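Chapter 7

Permission to Sell: How Towns Regulate What Comes Over the Counter

By Fatima Hlongwane and Sizwe Msimang

The town of Milside once banned the sale of spray paint to anyone under 18. The ordinance passed without debate in October, and by spring the council had learned three things. Hardware stores kept the paint in a locked case and lost the key. Teenagers sent their older cousins. The walls behind the bus depot looked much as they had before, except that one of them now carried an unkind portrait of the council president.

None of this makes the ordinance a bad law. It makes it an ordinary one. A sales restriction is a government's favorite tool because it is cheap to write and easy to announce. The person who has to carry it out is usually a cashier, who was not at the meeting.

In this chapter we look at local rules on who may sell what, to whom, and at what hour. We begin with licensing, move on to age limits, and end with the strange career of the Sunday closing law. Toys, fireworks, lottery tickets and glue will all make an appearance.

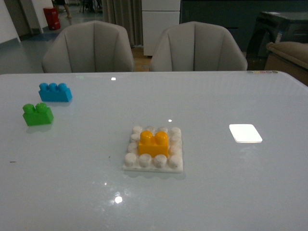
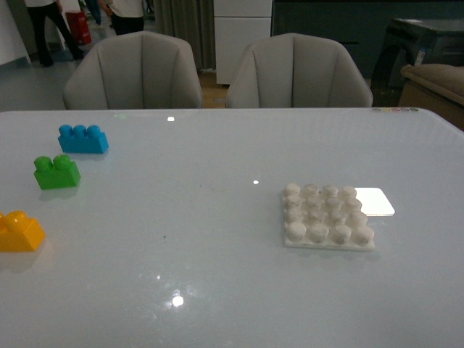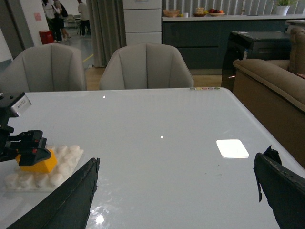

Photos: Punduvik Picture Desk

Consider two neighboring towns. Fjeld requires a license for every store that sells fireworks and sends an inspector to each one. Kurnon requires the same license and sends a letter. On paper the two rules are identical, down to a misplaced comma in the third paragraph, which Kurnon copied along with everything else. In a single season Fjeld wrote 15 citations. Kurnon wrote none, and its mayor gave a speech about the remarkable honesty of local merchants.

Students often ask which town has the stricter law. A more useful question is what we mean by "law" when we ask it. Do we mean the words in the code book, or what happens to a shopkeeper who ignores them? Keep both meanings handy. You will need them for the Milside case file at the end of the chapter, where the council tries again, this time with permanent markers.

Key terms: ordinance, license, preemption, compliance check, grandfather clause

7.1 Who Gets to Say No

Towns do not have powers of their own in the way that states do. They borrow them, and the state can ask for them back.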